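# Setting up a grab-and-go snack counter on one table

I've been putting together little snack counters for years now – school fundraisers, open houses, the long December craft sale at Votness – and I still get a small thrill when a bare table starts to look like a shop. You don't need fancy fixtures for this. One good-sized table, a couple of baskets, a tray or two and a wire rack will do it, and most of us have those tucked away somewhere already (mine live on top of the wardrobe, where they collect dust until somebody calls).

## Start with the back edge

Flat, light things go along the back, in a white tray if you have one, with the bars at one end and the packets of nuts or granola filling the rest. I like to keep the bright wrappers together so they catch the eye. Stand back and look from the customer's side before you go any further, and remember that children will be looking from a good deal lower down than you!

## Then the baskets

Round woven baskets are my favorite for anything wrapped. Foil packages can lean against each other at an angle, and that little bit of slant makes even a small batch look generous. If your basket is deep, fold a clean dish towel in the bottom to lift everything up. 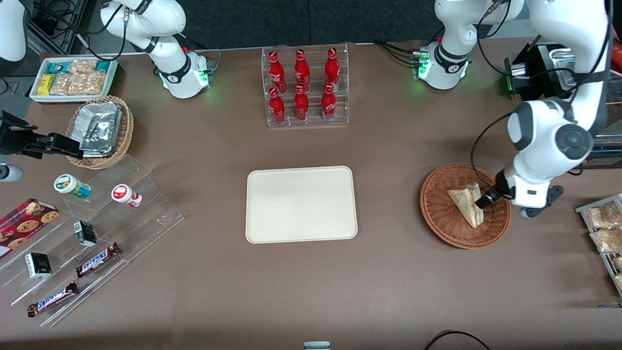
Sandwiches deserve a basket all to themselves, and I'd put it off to one side where a hand can get in easily. Cut them corner to corner and use clear wrapping, with the cut side facing out. A triangle with pale bread and a reddish filling showing through, like the one in the right-hand basket, tells people far more than a sticker ever will. You'll still want a label with the ingredients on it, of course, but put that on the flat side so it doesn't cover the good part. Keep the basket small and refill it often from the fridge or a cooler with ice packs, so that the sandwiches stay properly chilled.

## Bagged baked goods

Clear bags go on a wire rack at the side, turned a little toward the table. Let everything cool completely before you bag it or the bags will fog up – I learned this with 90 cinnamon rolls and a very impatient helper. If you're selling to the public, check your local rules on home baking first.

## Leave the middle alone

My friend Yutong Lu taught me this one. Put a shallow tray with a rim in the center and keep it empty, so that each order can be gathered there before it's paid for and handed over. It feels like wasted space, and you will be tempted to fill it with cookies. Please don't! Cookies can go on the rack.

Wipe the tray between orders, and keep a spare cloth under the table.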